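3.2 Vase life under household conditions

Vase life is normally measured in a climate room at fixed temperature, humidity and light. Such trials are repeatable, but they tend to overstate how long a mixed bouquet lasts in a home, where the water is changed late or not at all and the flowers may stand close to a window. The household trial was designed to measure the size of this gap for bouquets sold through retail outlets in Isley and Wusden.

A total of 121 bouquets were placed with participating households in September. All came from the same wholesaler and were delivered within one day of packing. Each household received a printed card with instructions to recut the stems, fill the vase to a marked depth and keep the flowers in the room where they would usually stand. No instruction was given on water changes. Households in the Wusden group also received a sachet of the Nistor preservative, to be dissolved in the first filling only.

Participants scored each bouquet once a day, in the evening, on a scale from 0 (no visible decline) to 5 (all blooms wilted or dropped). The end of vase life was defined as the first day on which the score reached 3 or higher. Scores were entered on paper and collected at the end of the trial. Bouquets with 2 or more missing daily entries were left out of the analysis.

Placement had a larger effect than expected. Bouquets kept near a window declined earlier than those kept in the interior of a room, and the difference was present in both towns. Figure 4 shows a mixed bouquet at a table by a window. Vase shape was recorded but not controlled - households used what they owned, and tall narrow vases were the most common type.
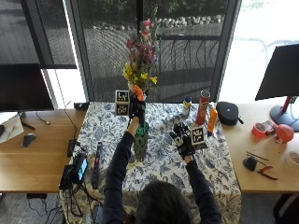
Figure 4. Mixed bouquet and tall cylindrical vase, table placement near a window.

The preservative lengthened vase life in the interior group but had little measurable effect in the window group. One possible reading is that water loss through the petals limits vase life near a window before bacterial growth in the stems becomes important. The present data cannot separate the two causes, as water samples were taken from only 40 vases and the counts varied widely within each group.

Scoring by untrained participants is a further source of error. Agreement between household scores and those of a trained assessor was checked on a subset in Zavbridge and was good at both ends of the scale but weaker in the middle, where the cutoff lies. Section 3.3 repeats the analysis with the cutoff moved to 4.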